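Can I open the case myself?

Yes, and I do mine on the kitchen table! You'll want a thin, long-shafted screwdriver (mine's a cheap one with a clear handle) and a bit of patience – give it 30 minutes the first time.

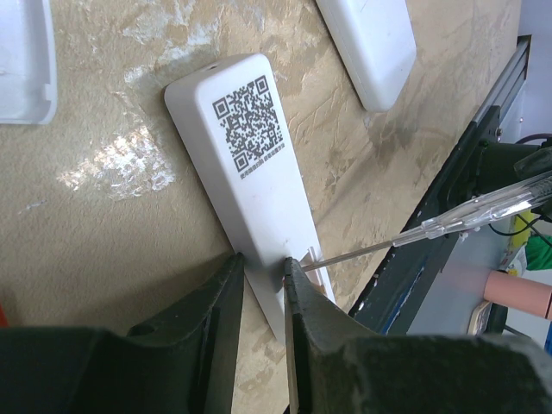 Screwdriver at the clips, tapered end.

What if a clip snaps?

I've broken 3 so far and my Pidska still shuts fine, so don't panic. Go gently and never lever hard.

Should I peel off the QR code?

Please don't! Bilal Sfeir asks for it whenever I email about spares.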